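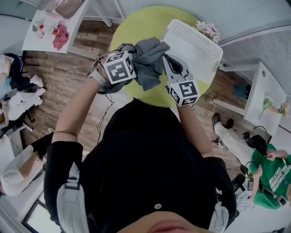 Mangubat wrote back before nine that the gray cloths should be folded in thirds and never in quarters, and that we would understand the reason when we tried to put them in the basket.

Workshop notebook > Textiles > Folding and storage

Last updated: Friday, 16:40

So I tried it. The entry is long because I changed my opinion two times during the day, and I want that the colleagues at Prirkow can follow how it went.

The work place today was the round green table. I like it for folding. The color is strong and a gray edge is easy to see on it, much easier than on the white side table. The bad point is the shape. On a square table I put the edge of the cloth along the edge of the table and the first fold is straight almost without thinking. On a round one there is no line to follow, so I must find the two corners first, lift the cloth, let it hang, and only then lay it down. If I take it somewhere in the middle it bunches and I have to begin again.

Quarters first, as we always did in Vudov. The pile looks neat on the table. In the basket it is worse. The folded piece is too wide for the bottom, one side climbs up the wall, and the next one slides down on it. After a few cloths the pile leans and the lower ones open. I wrote in my last note that the basket is too small. I take this back, the basket is fine.

Then thirds. Lay flat, long side to me, bring the far side over, then the near side on top, then one fold across. The piece is narrow and a little thick and it stands on its fold like a book in a shelf. I can take one out and the others stay. It costs more time per piece. I did not measure with a watch, I only feel it in the shoulders.

Things to remember:

- Hold by the corners, not by the hem. When I hold by the hem the cloth turns and the wrong side comes up.
- Smooth from the middle to the outside after the first fold. After the second fold it is too late, the crease is already inside.
- Basket on the far side of the table, not on the floor. I bend less.
- A plastic basket with holes is better than the closed box. The box kept a smell in March and we had to wash everything again.
- Crumpled pieces go to the side table until the end. Do not mix them with the gray ones, also if there is space.

About the order for new cloths. Stirisberg offers them in packs of 800 or 3000. The order number is 1087 and it is still open. I would take the small pack. We do not have shelves for the big one, and the cloths which lie for a long time at the bottom get a hard crease which does not go out with the hand. The price difference I leave to others.

One question I could not solve. When the cloth is soft from many washings, the thirds do not stay. The top layer slips back and the piece becomes fat on one side. Maybe two short folds across and not one. I tried this with 2 cloths and one was good, the other opened in the basket. This is not enough to say anything.

To do on Monday's list: ask Mangubat which side should look up in the basket, the fold or the open edge. I put the fold up today. Also wipe the green table before starting, small threads stay on it and go into the next cloth.

Recent entries in this notebook
Washing the gray cloths, second try
Why the closed box smells
Labels for the Prirkow shelves
Towels: rolled or flat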